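3.2 Laying out the parts before a rebuild

I came to this part of the study with a bias, I'll admit it. I have been taking old office desktops apart since high school, and I always dumped the pieces in a shallow tray and sorted them out later (usually on my knees, looking for a screw). Manuela Farina does it the other way. Every part gets its own place to stand beside the case, and she won't pick up a screwdriver until those places are set. So we compared the two habits over 6 rebuilds each, using the same kind of tower laid flat on its side with the panel off.

What I noticed first was how much the holder changed the order I worked in. With a tray I grabbed whatever was on top. With a slot for the drive and a little square recess for the processor, I started thinking about the board first and the drive later — and I stopped setting the processor down on its contacts, a bad habit Liam Hanrahan had been scolding me about since June.

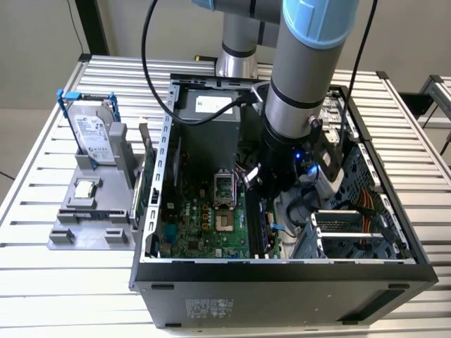
Figure 2. Open Dell-board tower with the CPU socket empty; hard drive and processor in the parts holder at left.

The processor was where both of us slowed down the most. You have to line it up with the socket and lower it straight, and it really helps if your eyes are already on it when you reach! In my tray rebuilds I turned the chip over in my fingers 2 or more times before I trusted the corner mark. Manuela hardly ever did. She sets it in the recess already facing the way it will go in, so her hand just carries it across.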